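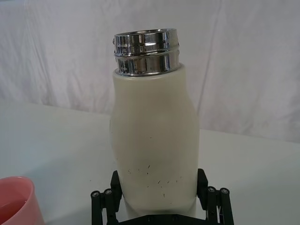 Garrafa térmica creme, gargalo cromado, sem tampa.

Re: [skokadov-dev] Colisões na pista Arnbridge

> Na versão 13 os carros atravessam o muro da curva 2
> acima de 200 km/h. Alguém reproduz? Na 12 não acontecia.

Reproduzo. O passo fixo da física mudou entre as duas versões e a detecção contínua ficou desligada para malhas estáticas. Em Stellcombe o muro é mais espesso e o erro não aparece.

Contorno: no arquivo da pista, ativar a detecção contínua no grupo "muros" e recompilar. Com o chassi Gallagher fiz mais de 14 voltas sem falha. O custo de CPU subiu um pouco no pelotão cheio.

A correção definitiva fica para junho. Mandem os replays com o log completo.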